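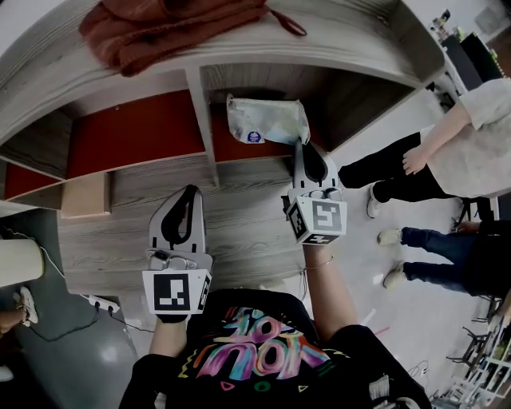 Last updated: 5 September 2023

The Stundero hand-held gripper kit costs $247 a pair, and Tudik reckons you'll have it going in an afternoon. We took two weekends at the shared workshop. The bodies are tidy enough and the marker cubes sit square on their mounts, but the grips are hard on small hands after an hour.

Tracking is where I have doubts. Tudik claims 300 demos is plenty for a shelf-clearing job. We recorded 666, and our arm still fumbles plastic bags – boxes it handles fine. Glare on the markers cost us a good many takes.

The curved black finger pads are the best part. Spares come from Nuttall, slowly. I'd wait for the December revision.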